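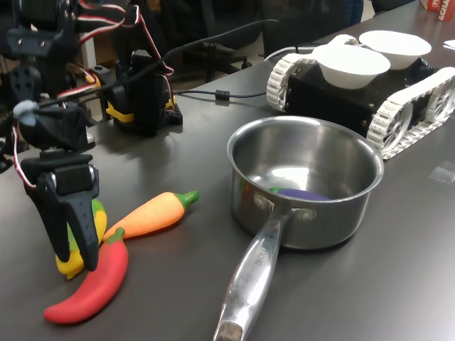
Play kitchen resource: progress report to the Zalewska fund

Period covered: from the start of the grant to the end of September

1. What the grant is for

The grant of 2,000 pays for play kitchen sets for the toy library at Sevavley. Each set has real metal cookware in a size children can manage, toy vegetables, and a card of cooking words to go with them. Families borrow a set for 3 weeks. Two playgroups, Hekier and Fasar, agreed to try the sets first and send us their comments.

2. Work done this period

The cookware has been chosen. We settled on a stainless steel saucepan and a stainless steel frying pan, both with long handles. Hekier had asked for plastic pans to save weight, but the ones we tried in spring cracked at the handle and we did not want to buy those again.

The toy vegetables have been sorted by type and checked against the word cards. Chilli pepper, carrot and aubergine now have cards. The carrot card had to be reprinted with larger type, and the new one went out to both groups on a Wednesday along with the borrowing sheets.

We also looked at which vegetables go with which pan. The frying pan takes the longer ones lying flat, and this is how the cooking game will be laid out on the instruction sheet.

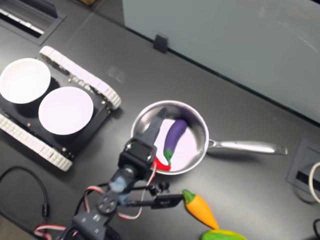

Toy aubergine and red chilli pepper in the frying pan, with the carrot on the table.

3. Comments from the playgroups

Fasar reports that the children go to the saucepan first and use it for soup. The staff would like a lid and a ladle. Hekier would like more green vegetables and a bag that closes properly, as parts are going astray between the playgroup and home. Both groups found the borrowing sheet too long. It has been cut to one side.

4. Spending

The full cost of the project is 2,398. The grant covers 2,000 and the library is meeting the other 398 from its own funds. We are not asking for a further payment.

5. Next period

Buy closing bags for all sets.
Price lids and ladles and report back before ordering.
Write the missing word cards.
Visit both playgroups again and collect the borrowing sheets.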